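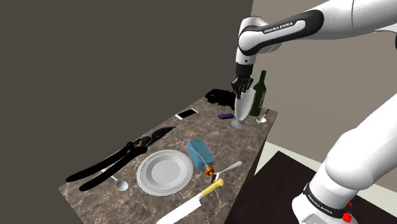
Loukia Theodorakopoulos had been sent to Tondham to decide whether the restaurant should spend 2899 a month on clearing tables, and she had made up her mind on the train. The answer was no. She had only come because Eshun was paying her fare, and because Eshun, who owned the place and four others like it, believed anything he was shown on a large enough screen.

The man from Celach was called Piers and had a large enough screen.

"So this is the Tuveo package," he said. "Arm, software, support, training. What you're seeing now is the simulation. We build your room, we put your tables in it, and the arm practises all night before it ever touches a real glass."

"That isn't my room," said Loukia.

"No, this one's a sort of general room."

She pulled her chair closer. The arm on the screen had its two black fingers down in the mouth of a wine glass. Whether it was about to lift the thing or let go of it, she couldn't tell, as Piers had paused it there to find his charger.

"Who holds a glass like that?" she said.

"Sorry?"

"By the inside. If I caught a waiter with his fingers in the bowl I'd send him home."

"It's dirty, though. It's being cleared."

"And when it's laying up?"

Piers wrote this down, or wrote something down. He had a notebook with the Celach name on the cover and he used it a good deal, mostly when she asked about money.

She looked at the rest of the table. A plate, a fork, a couple of spoons, a dark green wine bottle, all fair enough. There was a phone, and customers did leave phones. There was also a kitchen knife with a yellow handle, and a pair of black garden shears as big as anything else on the marble.

"What sort of restaurants do you sell to?" she asked.

"That's variety," said Piers. "The more odd things it meets, the better it copes. The idea is that nothing you put down will surprise it."

"What does it do with the shears?"

"It'd sort them."

"Into what?"

He wrote that down as well.

Eshun rang at half past two, when they had got as far as the contract. Loukia took the call in the corridor, beside a water cooler and a poster about the future of hospitality.

"Well?" he said. "Isn't it something?"

"It's very shiny. Have you read page six?"

"Piers took me through it."

"Page six says breakages are ours for the first 42 days. It calls them the settling period. Then it says the settling period starts again each time we change the menu, the tables or the glassware. You change the menu every month, Yaw."

She could hear him breathing. He had a cold and was probably in the van.

"We lose glasses now," he said.

"We lose them at our own speed."

"What about staff? I can't get anybody for August. You know I can't."

She did know. She had spent most of last August carrying plates herself, with her good shoes in a carrier bag under the till, and one evening she had sat down on an upturned crate in the yard and not been able to think of a reason to get up again. It was the only argument for the arm that had any weight with her, and it hadn't come from Piers.

"It's bolted down," she said. "It stays where it is and you bring the table to it. So someone has to wheel the table. Who's that?"

Eshun coughed for a while. "Ask him if there's one on wheels."

Piers said there would be one on wheels next year, or there was one now, in a sense, but not in this price. He could do 2734 a month if they signed for three years. He said this quite sadly, as though it had been got out of him.

"I want to see it clear a table," said Loukia. "A real one, after a christening. Gravy, wet napkins, a toddler's dinner on the floor."

"The simulation's really very close to real."

"Then the real one should be no trouble."

He looked at the screen and set it going at last, and she leaned in with her chin on her hand. She wanted to see about the glass. Before anything much had moved, a message came up asking him to sign in again, and he had to go and find a colleague who knew the password.

Loukia ate one of his biscuits while she waited. She folded page six and put it in her bag, and then, after a minute, she took the leaflet too, for August.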